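Visit to the Doolan appliance rooms, Cisiswood
May 17, 2022

The group met at the side entrance of the Doolan building, the front being given over to deliveries until noon. Glenys Hapeta took the register and handed out the visitor sheets. The building was put up as a seed warehouse and has been used for the repair and teaching of small household machines for the past nine years. Heating is by two overhead units, neither of them running on the day.

The tour covers three areas in a fixed order: goods-in, the bench room and the domestic rooms. Goods-in is a single bay with racking on both sides. Each appliance is weighed on arrival, given a card and placed on the rack according to the fault reported by the owner. Our guide, Bronwyn Hollis, gave the intake for the previous year as 216 machines, of which 160 went back to their owners in working order. The remainder were stripped for parts. Pumps, hoses and door seals are kept; printed boards are kept only if they pass a bench test. Motors are sorted by shaft diameter, a system inherited from the Claka workshop when it closed.

The bench room was quieter than expected. It has six benches, each with its own isolating switch and residual current device. An electrical safety test is carried out before any cover is removed and again after it is refitted, and both readings go on the card. The cards are filed for five years. Several members asked about water supply, and we were shown the test sink, where a machine can be run through a complete cycle with the waste collected in a graduated tank. A difference between water in and water out is the quickest way to find a slow leak. The tank holds 60 litres and is emptied by hand pump, a slow job by all accounts.

Some time was spent on lubricants. The workshop uses one silicone grease for seals and one lithium grease for bearings, and stocks nothing else. Older handbooks call for a much wider range. Ms Hollis considers most of these distinctions unnecessary at domestic speeds, though two of our members did not agree and said so.

The domestic rooms are fitted out to resemble a small flat. The intention is that a machine should be handled where it would normally stand, at floor height and with household furniture near by, where access is poorer than on a bench. The session we joined dealt with small white appliances with lids that open from above. The points covered were lid hinges, access to the interior and the position of the mains lead.
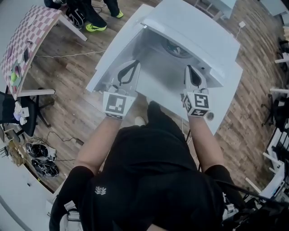
Domestic rooms: reaching into the cavity with the lid up.

Working at floor height changes the job considerably. The operator has to lean over the cabinet and bring both arms in from the front, and a lid hinged along the back has to stay up without being held. A worn hinge is therefore treated as a fault in its own right. The course notes ask for the lid to be opened and released at several angles, with any drop recorded. Rounded cabinet edges are easier on the forearms than the folded steel of older models, but they give less to hold when the machine has to be shifted.

The lead is dealt with separately. The plug is to be out of the socket before a hand goes near the interior – the notes print this at the top of every page – and the lead is then followed along its full length to look for flattening, cuts or strain at the point of entry. Thin leads are to be kept clear of the walkway. There was a short discussion of extension reels, which the workshop does not permit in these rooms.

Wood-look flooring was a further subject. Planks of this kind show marks readily if an appliance is dragged, and the recommended method is to tilt the machine and slide a folded blanket underneath. Felt pads were tried and abandoned after they collected grit.

Tea was served in the Stitberg room on the upper floor, where there is a display of wash-day equipment: dollies, a box mangle with one roller missing, and a run of manufacturers' leaflets in glazed frames. The labels have been retyped recently and are clear, although the mangle is dated differently on its label and in the printed guide. Ms Hapeta has made a note of this.

Admission for groups is by prior arrangement. Parking is on the gravel, with space for eight cars, and the lift to the upper floor was out of service at the time of our visit. The printed guide costs 200 pence and can be bought at goods-in, cash only. Members who wish to have a machine looked at should bring the model number, taken from the rating plate, and a written account of the fault.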